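# Splitting a finished novel in two: where do you cut?

*Board: Drafting and Revision*

**okabe_drafts** wrote on August 14, 2020:

I have a complete third draft that is too long for the publisher I want to send it to. Zanano Press caps unsolicited fiction and my book is well over the cap. I've already done a line cut. Sentence-level trimming got me down by 2,000 words and made several chapters worse, so I put most of them back.

The remaining option is to split it. The structure is as follows:

- 35 chapters, single third-person narrator, past tense
- Two timelines, the later one starting in chapter 9
- The earlier timeline resolves in chapter 22
- The later timeline resolves in the last chapter

I can cut at the end of 22, which gives book one a proper ending for the earlier plot and leaves the later plot open. Or I can unbraid the timelines entirely and make each one its own book. The second is a lot more work. Has anyone done either?

---

**marginal_k** wrote:

I did the second one. Don't.

The longer answer: when you braid two timelines, you write each scene knowing what the reader has just come from. Chapter endings lean on the next chapter's opening. Pull one strand out and every one of those joints is exposed. I had to rewrite the first and last page of nearly every chapter, and then the middle pages no longer fit the new first pages. It took longer than the original draft.

---

**Abdelghani Saber** wrote:

I disagree with marginal_k to a degree. It depends on how much information crosses between the strands. In my second book the two lines shared one character and one house, and nothing else. I separated them without much trouble.

The test I used is a dependency table. One row per chapter. Columns:

1. What the reader must already know for the chapter to make sense
2. Which chapter supplied it
3. What the chapter supplies to later ones

If column 2 mostly points to the same timeline, you can unbraid. If it points across, you can't, or you can but you are writing a new book. Fill it in from a printout, not from memory. I was wrong on a good many rows when I did it from memory.

---

**okabe_drafts** wrote:

Thanks, both. I started the table last night. I'm on chapter 14 and column 2 is already crossing more than I expected, mostly small things such as the reader knowing that the brother is dead.

Unrelated to structure, but the breakfast table is where the printout is going to live until this is finished.

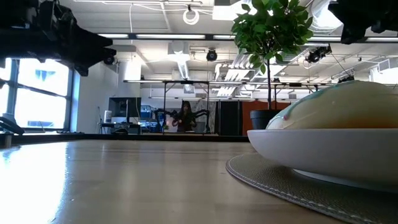
*Breakfast table, good light from the left.*

Question for Abdelghani: do you count something like the brother as a dependency? The later timeline never depends on it for plot. It only changes how a reader takes certain lines.

---

**Abdelghani Saber** wrote:

I'd count it, but mark it differently. I used H for hard (the chapter is unintelligible without it) and S for soft (the chapter works but reads differently). A soft dependency can be replaced by one clause somewhere early. A hard one needs a scene.

Nice tree, by the way.

---

**vuton** wrote:

I think the table answers the wrong question. You can satisfy every dependency in it and still end up with two books nobody would finish. What matters is whether each half has its own reason to keep turning pages. In a braided book the pull often comes from the gap between the timelines. The reader knows how the earlier one ends and is waiting to see how. Put them in separate volumes and that pull is gone, whatever your columns say.

Cut at 22. Accept the open ending. Series readers are used to it.

---

**marginal_k** wrote:

Series readers are. An editor reading a submission from someone with no track record may not be. Zanano's guidelines page, last I looked, asked for work that stands alone. Check before you build a plan around it.

---

**vuton** wrote:

"Stands alone" has never meant that every thread is tied off. If the earlier plot resolves in 22, that's a climax. Move one scene of the later timeline to after it so the book closes on a deliberate note, and it stands alone by any reasonable reading.

---

**okabe_drafts** wrote:

I checked the guidelines. The wording is "complete in itself, though series potential is welcome." That leaves the argument where it was.

Moving a later-timeline scene to after 22 is possible. Chapter 24 would work. It has no H entries pointing forward from 23, so it can come before it.

---

**beto_rewrites** wrote:

Has anyone suggested cutting the later timeline instead of housing it? You say it starts in chapter 9. That means eight chapters go by without it. A strand the book can do without for that long might be a strand the book can do without.

---

**okabe_drafts** wrote:

The later timeline is the reason I wrote the book.

---

**beto_rewrites** wrote:

Then why does it start in chapter 9?

---

**marginal_k** wrote:

Blunt, but it's a fair question. When I finally gave up on my unbraided version and went back to the original, the fix was to bring the second strand in at chapter 3. Once it was established early I could drop whole chapters whose only job had been to prepare for it. That got me under the limit without splitting anything.

---

**Abdelghani Saber** wrote:

Your table will show those. Look for chapters where column 3 is empty or contains only S entries. They may still be good chapters, but they are your candidates.

I'd also warn against moving the start of the second strand without redoing the table afterward. Every row below the insertion point has to be checked again. Keep the old version of the file under its own name.

---

**okabe_drafts** wrote:

The table is done now. Chapters 4, 6 and 7 have nothing in column 3 except soft entries. All three are set before the later timeline opens. Chapter 6 is the one my writing group liked best, so I'm keeping that for the time being.

Plan: move the opening of the later strand to chapter 4, drop the current 4 and 7, redo the table, and recount. If it's still over, I cut at 22 with the old 24 as a closing chapter, as vuton suggests. I won't be unbraiding.

Zanano reopens in October, so there is a limit on how long I can keep adjusting this.

---

**vuton** wrote:

Reasonable. I still think you'll end up at 22. Post the count when you have it.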